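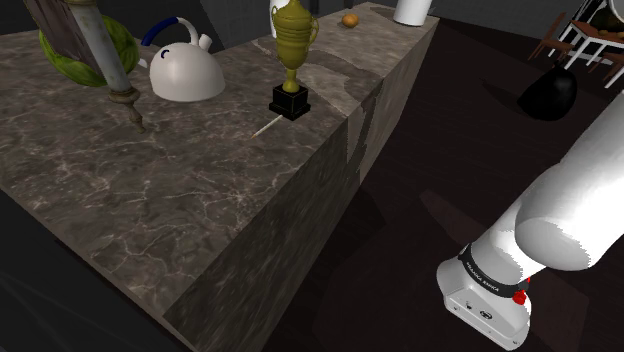

Kettle, cabbage and trophy on the stone worktop, with the arm held clear over the floor.

House rules for a kitchen with a robot arm

Written up by Ashley Hulme for the Jotside workshop pages. Last checked in June.

Before you switch on

Walk round the worktop first. Anything that can roll, such as a pencil or a small orange fruit, goes in a drawer or a bowl. Move tall things back from the edge. A cup with handles sticking out at the sides is easily caught, so park it well away from the path of the arm.

Look at the floor as well. Bags and shopping should go under the table or out of the room, and chairs should be pushed in.

Kettles

Empty the kettle before the arm is allowed to lift it. We practise with cold water only, and never more than 300 ml. Turn the spout away from whoever is standing nearest.

Parking

Park the arm off the worktop whenever you are wiping down or chopping. Switch it off at the wall if you need to reach past it — pausing the program is not enough.

Speed

Keep to 10 per cent for any new job. Run it through 3 times with nothing in the grip, then once with something that won't break. Esther Mwaipopo likes a sponge for this.

People

One person runs the arm and keeps a hand near the stop button. Everyone else stays on the far side of the table. Children and pets stay out until the power is off.

Cleaning

Use a damp cloth on the outer covers, wrung out well. No sprays near the joints or the wrist. Crumbs on the worktop can wait until the arm is parked.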